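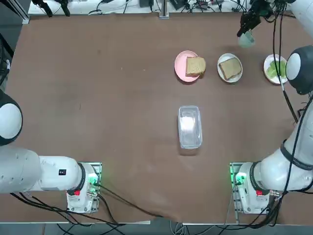
Both arms at the Stindside bench, right gripper holding the green cup, bread and greens on the plates.

Hello all,

Sorry for the slow answer, I've been meaning to write this up since the last round of messages and kept finding reasons to fiddle with the thing instead.

On 6 July 2019 a list member wrote:
> We had the right arm on our Niro pair let go of a cup halfway through
> a lift. No error on the screen, no stop, it carried on and did the
> rest of the task with nothing in its fingers. Has anyone else had
> this? Ours is on the Ruawai controller, older firmware. We've been
> told it's the fingers wearing but they look fine to me.
>
> Also, what do you all use for a grip threshold on soft plastic?

Yes! Same arms, same controller, and I'd bet a fair bit it's the same fault. Ours is a sandwich job (two slices of bread, some green stuff, a cup to be moved out of the way first) and the cup is where it goes wrong. The right arm picks it up nicely, gets up over the top part of the table, and then now and again the fingers just relax. The cup drops, the arm sails on to the plates as if all's well. I logged 112 lifts with the same cup before I touched anything and it dropped it on nine of them, which is plenty when you're stood next to it.

I went down the worn fingers road too. Swapped the pads, cleaned everything, no change at all. Then I swapped the whole gripper with the left one and the fault stayed on the right, so that was the fingers in the clear and a morning gone.

What I should have looked at first was the cable. On our right arm the gripper cable runs down the outside and is strapped at each joint, and whoever did the strapping (me) had pulled the run past the elbow much too tight. When the arm reaches up and over, the cable goes taut and the gripper loses its signal for about 30 milliseconds. The controller doesn't count that as a fault. It just reads the missing value as zero and tells the fingers zero force, so they open. By the time the signal's back the cup has gone, and the controller is quite happy because the fingers are where it last asked them to be.

I've redone the straps with a good loop of slack at each joint and we've had no drops since, but I don't think that's the proper answer. A lost signal ought to mean hold still and shout. With a plastic cup it's only annoying, but somebody on here was talking about doing kitchen knives with theirs and please, please don't until you've checked this. There's a setting in Helen under the gripper page called "on signal loss", and ours had come set to "default". Change it to "hold". You have to restart the controller afterwards or it quietly forgets, which caught me twice.

One more thing, and this is the bit that worried me more. When it dropped one near the plates I went for the stop button on the right base and found I had to lean in over the near edge of the table to get at it, with the arm still moving. The buttons work perfectly well, they're just in a daft spot if you're standing at the side. I've put in for a separate stop on a long lead and until it comes I stand in front, within reach, and nobody puts a hand on the table while it's running.

As for threshold on soft plastic, I was on 1050 and came down to 1000 and the cup stopped going egg-shaped. Those are raw units off the Ruawai so they may mean nothing on your firmware. Start low.

Could you try pulling gently on your gripper cable with the arm up high and the log running? Keep to the slow speed and have someone on the stop. If you see the force reading blink to nothing, you've got what I had. I'm going to write to the makers before September with my logs and it'd be a lot more convincing with yours alongside.

Cheers,
Stindside bench

3 replies | 0 shares
Contact the list owner | Back to top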